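Keeping drinks off the good table?
Zsófia Szalai
We've just got a lovely reddish-brown wooden table for the shared room at Purcombe and I adore it! How do you stop cups leaving rings? 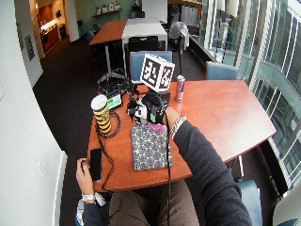

Stripy cup, notebook and phone at the table

Arūnas Sproģis
Lucky you! Felt coasters – I bought 2 in December and love them. Keep cables away from the cup too, one tug and it's over. 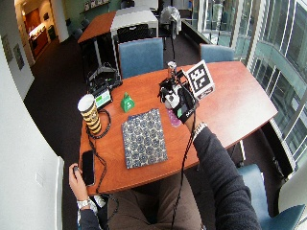 Furniture care

Szabó
Wax! Wipe with a soft cloth first.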